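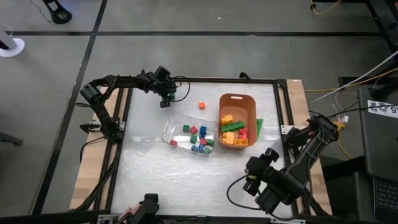 Kitchen-Table Microscopy: Tips for Cutting, Staining and Not Ruining the Good Knife

Updated 21 December 2025

Most beginner microscope advice assumes you have a lab. I have a kitchen, a secondhand student scope, and a family that would like the colander back. The tips below have built up over the years, some from readers and the rest from mistakes. If you got a microscope for your birthday and have so far looked at salt, start anywhere.

Cutting thin

Everything you want to look at is too thick. You may accept this now or spend an evening admiring a dark green blob.

Use a fresh razor blade, single-edged unless you are tired of having fingertips. A kitchen knife, however expensive, is a log splitter at this scale. Wet the blade and the specimen, then draw the blade toward you in one long sliding stroke. Don't saw. Sawing gives you a staircase.

Floppy things (leaves, petals, moss) need a holder. Cut a short stick of raw carrot, slit it down the middle, tuck the leaf into the slit and slice carrot and leaf together. The carrot falls away in little half moons and the leaf floats free. Dennis Furnival wrote in to say that a piece of expanded polystyrene works better and doesn't leave orange crumbs. He's right about the crumbs. I find the polystyrene squeaks, and I can't stand it, so carrot it is.

Cut many more slices than you need into a saucer of water and pick out the thinnest with a soft paintbrush. The best one is often a ragged wedge, thick at one side and nearly nothing at the other. Look along the thin edge. A perfect complete disk is pretty and usually useless.

If you would like to skip the blade entirely, peel an onion. The skin on the inside curve of each layer comes off with tweezers and is one cell thick already. Onions have been carrying this hobby for centuries and get very little thanks.

Mounting without bubbles

Put a drop of water on the slide, lay the specimen in it, and set one edge of the coverslip down first, at an angle. Lower the other edge slowly with a toothpick. Dropping the coverslip flat traps air, and air bubbles have thick black outlines and look far more important than anything you meant to see. Every beginner discovers a bubble and draws it.

Too much water and the coverslip skates around. Touch the corner of a paper towel to the edge until it settles. Too little, and you'll watch the drought creep in from the side while you're hunting for the focus knob. Add a drop at the edge and it will pull itself under.

For something you want to keep looking at through dinner, mix a little drugstore glycerin into the water. It dries out much more slowly. It also makes some fresh plant cells shrink away from their walls, so have your look at the living version first.

Clear nail polish around the edge makes a serviceable seal for a few days. Dry the glass first or it will just sulk and peel.

Stains, including the ones on the counter

Ordinary iodine tincture, diluted with water until it looks like weak tea, turns starch blue-black. Try it on a scraping of raw potato. Then try it on a ripe banana and an unripe one and compare.

Methylene blue is the classic for cheek cells. Some aquarium shops carry it as a fish remedy. Use less than you think. Then, use less than that. A single generous drop will do the slide, the saucer, the dishcloth and a grout line that I have been asked about by visitors. Put down a baking tray you no longer bake in, wear gloves, and do not attempt this on a pale countertop because you "will be careful."

To stain something that is already mounted, place the drop against one edge of the coverslip and hold a bit of paper towel at the opposite edge. The towel draws the water out and the stain follows it through. It is the closest thing to a magic trick in this hobby.

Keep the blades, saucers and brushes you use for stains well away from anything that goes near food. Mine live in a lidded box marked NOT FOR SOUP. There is a history behind the label, and it was not really very much soup.

Printing a leaf

Paint a small patch of clear nail polish on the underside of a smooth leaf. Let it dry completely, press clear tape over it, and peel. The tape lifts off a cast of the surface, pores and all. Stick it straight onto a slide. No water, no coverslip, no tears.

Hairy leaves are hopeless for this. Moushumi Nanayakkara tells me she counted 266 pores on a single print from her peace lily and then lost her place. I admire this and do not intend to repeat it.

Finding the thing

Start on the lowest power every time, even when you are sure. With the stage moved close to the lens while you watch from the side, look through the eyepiece and focus by moving them apart. Going the other way is how coverslips get broken, along with any belief that you're a patient person.

If the view is washed out, close the diaphragm under the stage partway. Most clear, unstained things look like nothing at all in full light and quite handsome in dim light.

If there's a speck that follows you everywhere, turn the eyepiece. A speck that turns with it is on the eyepiece. If it moves when you move the slide, it's on the slide. If it does neither, suspect the objective or the lamp. If it drifts off when you look at it directly, it's in your eye and you own it now.

Clean lenses with a blower first, then lens tissue. Shirt tails are for cleaning slides you dislike.

Pond water in winter

You don't need a pond. Boil a handful of dry hay or dead grass in water, let it cool, drop in some more dry grass that hasn't been boiled, and leave the jar loosely covered out of direct sun. Within a week or so there should be something swimming. It will also smell like a stable, so the jar's location is a matter for household diplomacy. I kept one behind the toaster in August. I would not do so again.

If everything zips past too fast to follow, pull a few fibers from a cotton ball and lay them in the drop. They make little pens, and the animals bumble about inside.

Keeping track

Label slides in pencil on the frosted end. Marker comes off with alcohol, and you will get alcohol on it. Write down what it is, what you stained it with and the day you made it. I own a box holding more than 20 slides labeled "interesting," and I have been through them all and disagree.

Used blades go in an old mint tin taped shut with a slot cut in the lid. Broken coverslips go in there too. They are thin enough to vanish on a white table and turn up later in an elbow.

Rinse the saucers. Put back the colander.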